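Trusia Supply
Racks and Cabinets > Open Frame > Desktop

Nedton Open-Frame Desktop Rack, Black
Item 3262
$246.00
In stock. Ships in one flat carton.

Before you add this to your cart, check whether you need a rack. A modem, a router and a small switch will sit on a bookshelf for years without complaint. We sell plenty of racks to people who own three boxes and a tangle of cable, and what they end up with is three boxes and a tangle of cable in a rack.

If you have five or six pieces of 19-inch gear, or heavy ones you're tired of stacking on top of each other, read on.

What it is

A square-post steel frame with standard 19-inch mounting rails. No doors, no side panels, no fans, no wheels. It goes on a table or a solid bench. The rails take ordinary rack screws, and a bag of them comes in the carton. Count them when you open it. Nedton has shorted us before, and we'll mail you more if yours is light.

Nedton's own sheet calls the frame "tool-free." You will need a Phillips screwdriver, and a rubber mallet helps with the last rail. Allow an hour if you've built one before and most of an evening if you haven't. Leave every bolt finger-tight until the whole frame is standing, then square it up and tighten. The printed instructions have you tighten as you go, and that's how people end up with a rack that rocks.

Open frame or cabinet?

The sales pitch for open racks is airflow. There's some truth in it, but less than the catalogs would like. Most small network gear moves its own air and will run fine in either one. What an open frame really gets you is access. You can reach a cable at the back without taking off a door, and you can see a status light from across the room.

The sales pitch for cabinets is dust and security. We're doubtful about both. A cabinet with vents lets in dust, and the locks on the cheap ones open with a key that fits every other cabinet from the same factory. The Altden enclosed model we also carry is $2,180. It's well made and the door closes nicely. If somebody has told you that your equipment must be locked up, buy that one and send them the bill. Otherwise we have a hard time seeing where the extra money goes.

Noise is a better argument. An open rack hides none of it. If your switch whines, it will whine just as loudly in this frame, and if it shares a table with your phone you will get sick of it. 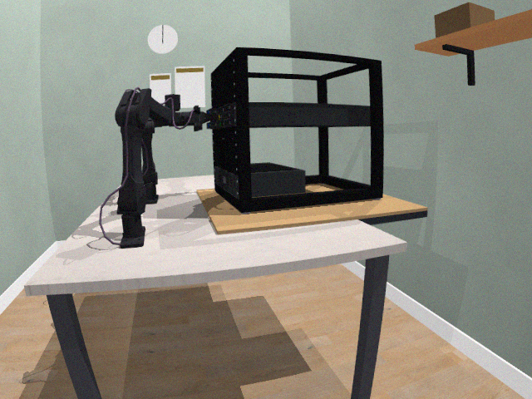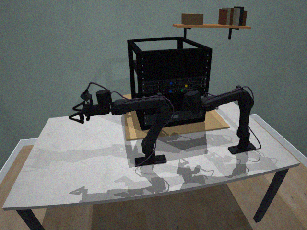 Black open-frame rack standing on a wooden board. Computer renderings.

Blank panels

Not included. A blank covers an opening you aren't using and makes the front look finished. You'll read that blanks are essential for cooling. In a data center with cold aisles and hot aisles, fine. In the back office of a dental practice, a blank panel is trim. Buy one if the gap bothers you.

Weight limit

Nedton rates the frame for more than you're likely to put in it, and we aren't going to repeat the number, as it was measured with the load spread evenly over every opening and nobody loads a rack like that. Put the heaviest piece at the bottom. A battery backup mounted near the top of a desktop frame is a bad idea whatever the sheet says. If yours has to go up high, get a floor rack and bolt it down.

The same goes for the table. Folding tables are out. So is anything with a glass top.

What about the Nigatu?

The Nigatu desktop frame costs less, and we stopped carrying it in May. The rails were drilled slightly off on too many of them, so a unit would line up on the left and fight you on the right. Their newer batch may be better. We haven't seen it and won't stock it until we have.

Returns and complaints

We've sold 974 of the Nedton frame. The usual reasons for sending one back are that it's too deep for the shelf it was meant for, or that the buyer expected a door. Please measure first, and leave room behind for plugs and for your hand.

The other complaint is the finish. The black powder coat scratches where gear slides along the rails. It will do this the first time you install something. Touch-up paint works, and so does not looking at it.

In the carton

Frame parts, mounting rails, frame bolts, rack screws, four stick-on feet, instructions. The feet fall off. Use a board or a rubber mat under the frame if you care about the tabletop.

Not in the carton

Shelves, blank panels, cable ties, power strip, casters, grounding kit.

Warranty

One year from Nedton on the frame. They advertise a "lifetime structural promise" too, and when we asked in writing whose lifetime, we got a brochure. Count on the one year.

Price and stock checked October 6, 2026.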